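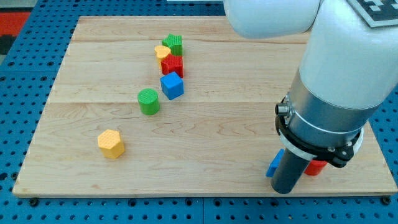
Figura 3. Bloques de plástico de distintos colores sobre un tablero de madera clara.

4.2. El problema de las preferencias de color declaradas

La literatura sobre color y elección infantil suele dar por sentado que una preferencia expresada ante un adulto predice lo que el niño escogerá después, cuando nadie le pregunta. Nuestros datos no permiten sostenerlo. En la muestra de Junesmont (517 niños de educación infantil), la coincidencia entre el color nombrado como favorito y el color del primer objeto tomado en juego libre fue baja, y lo fue también cuando el objeto se presentaba en las mismas condiciones de luz y a la misma distancia. Cabe preguntarse, por tanto, qué miden los cuestionarios que se han venido empleando.

Una respuesta posible es que miden vocabulario. Los colores que los niños declaran preferir son, en buena parte, aquellos cuyo nombre dominan mejor, y el orden en que se adquieren esos nombres en español se parece de manera incómoda al orden de preferencia que recogen varios trabajos. La correlación no demuestra nada por sí sola, pero debería haber bastado para que se controlara la competencia léxica. En los estudios que revisamos rara vez se hizo, y cuando se hizo fue mediante una prueba de denominación aplicada después de la entrevista, es decir, cuando el niño ya había oído los términos de boca del entrevistador.

El cuestionario Telirik, que es el instrumento más usado en las escuelas de nuestra red, agrava la dificultad. Sus láminas presentan los colores en un orden fijo y piden una respuesta verbal. En la aplicación original no se rotó la posición y el manual no ofrece justificación alguna. Al reanalizar las 3532 respuestas disponibles encontramos que la primera posición de cada lámina recibía más elecciones de las esperables por azar, con independencia del color que la ocupara en las versiones alternativas. Un lector benévolo dirá que el efecto es pequeño. Lo es, aunque no menor que las diferencias entre colores que el propio manual interpreta como rasgos estables.

Tampoco nos convence la propuesta de Rerkero, que sustituye la pregunta por una tarea de ordenación. El procedimiento elimina la respuesta verbal, lo cual es una mejora, pero introduce otra ambigüedad: un niño que coloca primero el bloque amarillo puede estar indicando que le gusta, que lo tiene más cerca o que ha entendido la consigna como un juego de filas. En las hojas de registro que consultamos, las tres lecturas reciben la misma puntuación. La forma de las piezas añade un factor más – si varía junto con el color, cualquier atribución a este último resulta gratuita.

Queda la cuestión de la estabilidad temporal. Los materiales del programa Saludo afirman que las preferencias se consolidan antes de la escolarización obligatoria y recomiendan adaptar a ellas el mobiliario y el material del aula. La recomendación descansa en una única comparación entre noviembre y la primavera siguiente, sin grupo de contraste y con una pérdida de participantes que el informe menciona en nota al pie. En nuestra submuestra de seguimiento, la mayoría de los niños cambió de respuesta entre las dos aplicaciones. Podría objetarse que las condiciones de aula no eran idénticas; aceptamos la objeción, que vale en igual medida para el informe citado.

No afirmamos que las preferencias cromáticas tempranas no existan. Los tiempos de fijación visual en lactantes apuntan a diferencias reales en la atención, y sería imprudente descartarlas. Lo que ponemos en duda es el paso de la atención al gusto y del gusto a la decisión pedagógica, que en los textos revisados se da sin datos intermedios. La sección siguiente describe el modelo de elección con efectos de posición, estimado mediante 1000 remuestreos, y examina cuánto de la variación atribuida al color sobrevive una vez incluido el orden de presentación.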